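Comura shared notebook

Search entries Go Clear

6 min read

July, two-arm demos, continued

Started at 9:40 after the leader arms had been zeroed. Plan for the day was to keep going on the small-object task on the black table, then get the cup task to a point where someone other than me can record it. Got through most of that. Notes are in the order I wrote them down, with a few things filled in at the end of the afternoon.

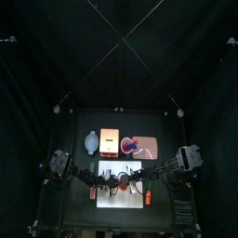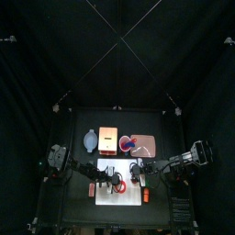
The first two are the black table. Cup task, white tabletop, is the next one.
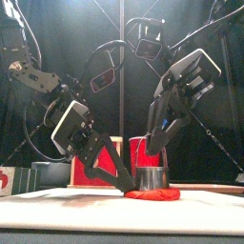

Socorro Ticona
Teleoperation lead, Comura

Setup

Both followers came up on the first try. The left leader still has play in the wrist joint, a couple of degrees by feel. I taped a note on it last week and the note has gone, so I'm writing it here too: don't use the left wrist reading to decide where the fingertips are. Look at the gripper.

Wirnik was on the current build. I turned the smoothing down one notch from where it was left. With it high the followers trail the leaders enough that I overshoot, then correct, and the correction ends up in the demo. With it low I can feel more of my own hand shake but the paths are shorter. I prefer the shorter paths. If anybody wants it back up, change it and write it in here, don't just change it.

Black table

The layout is the usual one, white rectangle in front, and the blue dish, the slotted box, the red cup and the pink tray along the back. For this task nothing in the back row gets touched. It stays there so the policy sees the same clutter it will get later, when the slotted box comes into use.

What's slow is the part where the two grippers come in close over the middle. In that position the wrists are near each other and the cable loops hang down toward the work. Twice I caught a loop on the opposite finger on the way out. Once it pulled free by itself and once I had to stop and lift it off by hand. Both runs are marked as discards. I tried bringing the left arm in first and parking it, then bringing the right one over from its own side, and that was better than moving both together. It costs time per run, but I had no catches after that.

Write-up of the order I ended on:

1. Left arm in to a hover above the white area, gripper open, stop.
2. Right arm in, fingers facing the left gripper. Stop again.
3. Right goes down and closes on the object.
4. Lift a finger width, no more.
5. Left closes. Wait until it has visibly closed before the right opens.
6. Right backs out toward its own base before anything else moves.

Step 4 is where the old runs differ from each other the most. Some of us lift high, some barely lift. I watched a batch of the older ones at double speed and I can tell who was driving from the lift alone. A model won't know what to do with that. Finger width from now on, please.

Step 5 needs patience. On the leaders there is no force feedback, so closing feels the same whether there's something between the fingers or not. I've been saying "closed" out loud to myself and that helps me not rush it.

A clean run takes me 8 seconds longer than it did before I split up the approach. I'm fine with that for now. We can ask later whether the pauses should be trimmed before training. My guess is that the first pause can be trimmed and the one before the release can't.

Episode count

The Londoño set stood at 136 usable runs after I went through the discards. The target we agreed on is 400 before the first training pass. I don't want to reach it by keeping runs with a cable catch in them. I'm also leaving out any run where I had to reach in by hand, even if the arm motion looks fine before and after.

One thing from the review: several runs end with the arms stopped wherever the operator let go of the pedal. Others end with both arms back home. Pick one. I propose home, with a pause of a second or so before the pedal comes up. I've already recorded today's that way.

Cup task

Moved on after lunch. This is the one with the steel cup, the red cup behind it and the red cloth underneath. The arms work much lower here, with the left fingertips right down at the base of the steel cup, and the approach angle matters more than on the black table.

The left gripper comes in on a slant. If it comes in too steep the tips hit the tabletop before they get to the cup, and the arm stalls with a bad noise from the shoulder. If it's too shallow the tips ride up on the cloth. There's a range in the middle that works and I can find it by eye from the operator's seat, but I couldn't describe it well enough for a new person to find it. I tried writing down joint angles and they only hold for one cup position. What worked better was to show it: I drove the approach five times in a row without recording, with the other person standing where they could see the tips, then we swapped. They had it by the fourth try.

The cloth is its own problem. It's never bunched the same way twice, which we want, but some of the shapes put a fold right where the left tips need to go. When that happens the fingers pick up cloth with the cup. I've been counting that as a fail. It might be fair to keep a few of those with a recovery at the end, open the gripper, back off, come in again. Want to talk about this before I record any more of them.

Steel is hard for the wrist views. The side of the cup reflects whatever is dark behind it and has strong highlights up by the rim, and when the arm moves the highlights move. I doubt it will stop the policy learning the grasp, but I'd like to see a comparison run with a dull cup in the same place. I have one in the drawer somewhere.

The right arm on this task does less work. It comes down from above with the fingers apart, close to the red cup. Take care with the thin wire under the right gripper. It hangs near the rims and I'd like it clipped up properly. I've ordered small clips from Wolleo, the kind with adhesive backs. Until they arrive, check it by eye at the start of each batch.

Hands and timing

I get sloppy after forty minutes or so on the leaders. It shows in the numbers: the discards bunch up at the end of a session. Swapping every half hour would be better if there are two people in. With one person, take a real break and stand up. I moved the stool back a bit and my elbows now clear the bench edge, which helped more than I expected.

Disk

The recorder wrote nearly 4,000 files to the scratch drive this week, and a good part of them are test runs with no task name. I've put today's in folders by task. I didn't delete anything older. If you have unnamed runs in there, please name them or tell me they can go.

To do

- Clips on the right gripper wire
- Left leader wrist, either shim it or swap the joint
- Dull cup comparison, same position, same cloth
- Agree on end pose (home, pause, pedal up)
- Decide about cloth pickups with recovery
- Redo the operator sheet with the six steps above
- Ask about trimming pauses in Wirnik at export, or whether that has to be a separate script

Stopped at 5:15. Both followers parked and powered down, leaders left on the bench. The low smoothing setting is saved as the default profile.

Recent entries

Leader arm play, first measurements
Wirnik export settings we use
Discard rules for the Londoño set
Pedal wiring, second attempt
Slotted box: notes before recording
Wolleo order list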